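Drungate students enter two-armed robot in Trikier Tidy Challenge

DRUNGATE, January 16, 2022 – The Drungate College Robotics Club has confirmed that it will enter this year's Trikier Tidy Challenge with Sterkurow, a two-armed robot whose stated ambition is to put things where they belong. The club's members, several of whom have been asked to do the same by their parents for years, have high hopes.

The challenge is open to school and college teams. Each team's robot is shown a table of household objects and has 16 minutes to pick them up, sort them and set them down again without breaking, crushing or flinging any of them. Points are lost for drops. More points are lost for anything that leaves the table at speed, a rule the organisers added after last year's final.

Sterkurow began life in the club's autumn term as a one-armed machine that could lift a sponge. It was very good at the sponge. In December the club added a second arm and moved on to harder shapes, at which point progress slowed and attendance went up.

Members collect their own practice objects, and the only rule is that nothing may be bought specially. The results look like the lost property cupboard of a school with an unusually good garden. Children's bags, soft toys, food containers and things for watering plants have all had their turn, and there is lively disagreement over which is worst. Soft toys are forgiving but give no clue as to which way up they should go. Clear plastic is hard for the cameras to make out. Jars are the current obsession.

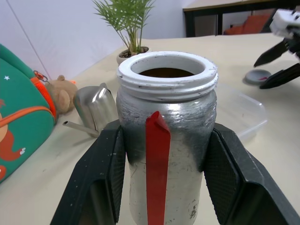 Sterkurow holds a silver-painted jar during a practice run, with the second gripper at work behind. Picture: Drungate College Robotics Club

The trouble with a jar is knowing how hard to squeeze. Too little and it slides away; too much and the club is down one jar and up one incident form. The gripper fingers have textured pads to help them keep hold, and the students have written their own routine for closing them a little at a time. It takes a while. Spectators have been known to go and make tea.

"We started by assuming the clever part would be deciding where things go," the club said in a statement. "The clever part is picking them up. We have all been far more polite about toddlers since."

The software behind the robot, named Vidmar after a long vote that the club would prefer not to discuss, learns from recorded practice runs in which a student steers the arms by hand. The club has set itself a target of 1000 of these before the competition. Members take the controls in shifts of 30 minutes, the point beyond which, according to the club's own log, everybody starts picking up the teddy by the ear.

Each run is labelled afterwards by a second student, who marks it as good, usable or "sorry". The last category is the one new members enjoy reading. It has also been useful in its own right, as the club now saves its failures and goes through them at the end of term to see which mistakes keep coming back. Lids came top. Lids generally come top.

The club is open to all students at the college and asks for no experience of programming. Half of the present team joined to build things and the other half came in out of the rain. Jobs on offer include driving the arms, labelling runs, repairing cables and rearranging the table between attempts, which is harder on the back than it sounds.

An open evening will be held before the competition, at which visitors may bring one small object from home for Sterkurow to try. Please do not bring anything you are fond of.

Ends

Notes to editors
The club can arrange visits to practice sessions through the college office. Further pictures are available on request.

Comments (4)

gluepot
Can it do the inside of my car

marshlane_mum
My daughter is in this club and can now spend a whole evening watching a robot pick up a jar. Her bedroom floor is exactly as it was. Very proud though!

R.T.
Is the open evening suitable for under tens? Ours would love a go on the controls.

old_lathe
We had one arm and a bench vice in my day and the vice was the more reliable of the two. Good luck to them.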